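How to Budget for a Small Handheld Gripper Station (Without Buying Everything Twice)

Posted in January, filed under Planning and Purchasing

I've now put together three of these stations, and the first one cost me nearly twice what I'd told everyone it would. So this is the page I wish I'd had. It covers one station: a table, a pair of handheld grippers that a person moves by hand to record demonstrations, and all the boring stuff that goes around them. If you're pricing a full arm, some of it will still help, but you'll need more zeros.

Before you start

Write down the tasks first. I know, I know, everybody wants to start with the hardware (I did too!). But the tasks decide how wide the jaws have to open, how big the table is, how many props you need and how much floor you're going to lose. My list for the first quarter was stacking plates, folding a towel and putting pens in a cup. That's a tabletop list, and it let me cross off a lift column that a sales rep had very kindly added to my quote.

Step 1. Measure the room, then measure it again with a person in it

Tape the table outline on the floor and stand where the operator will stand. Now swing your elbows. Have someone else walk behind you. I lost a whole afternoon to a spot that looked great on the floor plan and put the operator's back against a door that people use all day.

Leave room for stands and for a cabinet if you have one. Mark where everything goes with tape as well, so that when a stand gets moved for vacuuming it goes back to the same place. Tape is the cheapest line in the whole budget, and I'd still order twice what you think you need.

Step 2. Get two quotes for the grippers, on the same terms

I asked Brenard and Trullell for prices on a left and right pair. The two quotes came back looking very far apart, and it took me an hour with a highlighter to work out that one included cables, spare fingertips and a year of support and the other was for the bare units. Once I'd added everything in, the gap was small enough that delivery time decided it.

Ask each supplier for:

Price per pair, with cables
Cable length, and the price of the next length up
Spare fingertips, per set
Weight in the hand, with everything mounted
Lead time for a replacement if one breaks
Who pays shipping on a repair

Weight is the one people skip. Something that feels like nothing at a trade show booth gets heavy after forty minutes. Matúš Oravec, who does most of our recording, asked Brenard for a loaner and used it for a full morning before we signed anything - best free test we ever ran.

Step 3. Price the cables as their own line

Please don't bury these under "misc." On my first station the cables and the bits for managing them came to $216, and I had budgeted zero. Go a length longer than you measured. The cable has to hang down past the table, reach the floor and get back to the computer with enough slack that it doesn't tug on your wrist when you reach for the far side.

Step 4. Buy a boring table

We spent $400 on the first table because it went up and down, and nobody has touched the button since the second week. For the next station I bought a plain fixed one from Jurčo for a lot less. What you want is a top that doesn't wobble and is deep enough for a mat plus a clear working area in front of it. If you think you might need the height adjustment for operators of different heights, try a fixed table with an anti-fatigue mat on the floor first.

Step 5. Props cost more than you think

One plate is cheap. But you'll want plates in a few sizes, and some duplicates, and a couple of different placemats and towels so that you're not recording the same tabletop over and over. Shiny dishes are worth having in the mix too, as the glare can look quite different from matte ones. I keep a separate prop line and top it up every month instead of doing one giant order. Libor Zeman keeps the spreadsheet for ours, and he adds a column for what got dropped.

Step 6. Budget the hours

This is where my first plan really fell apart. We wanted 1,000 usable demonstrations for the Stullska project, and I'd multiplied that by the length of one take and called it done. Resetting the table between takes, breaks, bad takes, charging, checking files - none of that was in there. Do a trial run of half an hour, count what you'd keep, and use that rate. Then add a bit for the days when somebody is out.

Step 7. Keep a reserve and decide who can spend it

I hold back about 2 months of prop and spares money. The person running the station can spend it without asking me, within a limit we agreed on up front. A worn fingertip shouldn't have to wait for a signature.

Step 8. Do one full session before you order the second station

If you take one thing from this page, take this one. We ordered stations two and three together after a proper week on the first, and the order was shorter and cheaper for it. Fixed table, longer cables, more plates, no lift column. I also dropped the second monitor, and Matúš has only complained about that once.

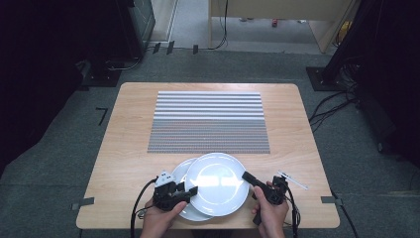

For station four I'm going to price a cart for the computer so it can roll out of the way at the end of the day. Trullell has one in the back of their catalog and Jurčo will build one to size. I'll add both prices to the list when the quotes come in.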